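December 27, 2018
Bench notes, Jenasham shop, teardown and rebuild cell

Quiet building today, so I got a long run at the workstation job without sharing the compressor or the bench. Writing it up before I forget which settings were which.

Background for anyone reading this later. The Talukder people asked us for an opinion on whether an arm could take over part of their refurb line. Their techs open old desktop machines, swap memory, check the sockets, reseat the cards, close up. It is dull work and their good people would like to be doing something else. I told them I would try the memory and the socket parts first and leave the cables alone.

Setup is the same arm as in the Druvberg trials, same finger pads. New printed plate on the extrusion, to the left of the open case. I moved the plate toward the case this morning because the old position made the wrist turn too far on the way over. Needed to redo the pick points after that, which ate most of an hour. Should have pinned the plate from the start. Zero offset is written on the tape on the controller.

Memory first. Picking out of the holder is good now. Over the main session I ran 20 insertions into the same slot and called 14 of them good, meaning both ends latched and I could not push the stick any farther with my thumb. The other 6 were all the same failure: one end down, the other end sitting high. The force reading looks almost the same in both cases, so the arm thinks it is done. I tried a slower push and it made no difference. A small rocking move at the bottom of the stroke looks more promising but I only tried it by hand guiding, so no number for that yet.

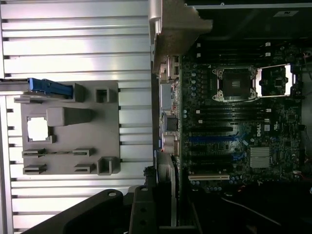 Can a machine take over a whole memory swap at a refurb bench today?

Only part of it. The arm can pick a stick from a known spot and push it into a slot it has been taught, but a person still has to open the case, clear the cables, and check that both latches have closed.

Socket work. Did not try a real processor, and won't until the force limits are sorted out. I used the dead one from the scrap drawer and only practiced the approach and the release. Height is fine. Rotation drifts a little after the arm has been running for a while, and I don't know yet if that is the wrist joint or the camera mount working loose. Tightened the mount anyway. Check again from a cold start.

Lifting the retention lever with the finger is possible but ugly. The finger slides along the wire before it catches. A hooked tip would do it. I drew one and put it in the print queue behind the Jutano brackets.

Card clips. The slits are too tight on one of them and the part drags when it comes out. Filed it a little. If the next print has the same problem, open up the slit in the model and stop filing.

Lighting is still a nuisance. The bare extrusion throws glare and the plate finder loses the near edge when the overhead lamp is on. Lamp off, side light on, and it was fine for the rest of the session. Matte tape over the shiny part of the table would probably do as well. There is a roll in the cabinet under the laser.

On speed, one insertion takes the arm 19 seconds from pick to release. I can do it faster by hand without trying, and so can any of the Talukder techs. Speed doesn't worry me much for a job that could run while people do other things, but a stick left half seated costs somebody a long hunt later on, when the machine won't boot.

My view for the report, as of now: worth another round on memory, too early on processors, leave cables out of the quote completely. They want an answer by February.

To do:
Rocking move, full set of runs, same slot
Then a slot in the other bank, which has less room beside it for the fingers
Pin the plate
Hooked fingertip, test on the lever
Cold start rotation check
Ask Talukder which case models they see most, and if the sides come off the same way

Air is off, arm is parked, controller left on for the log upload.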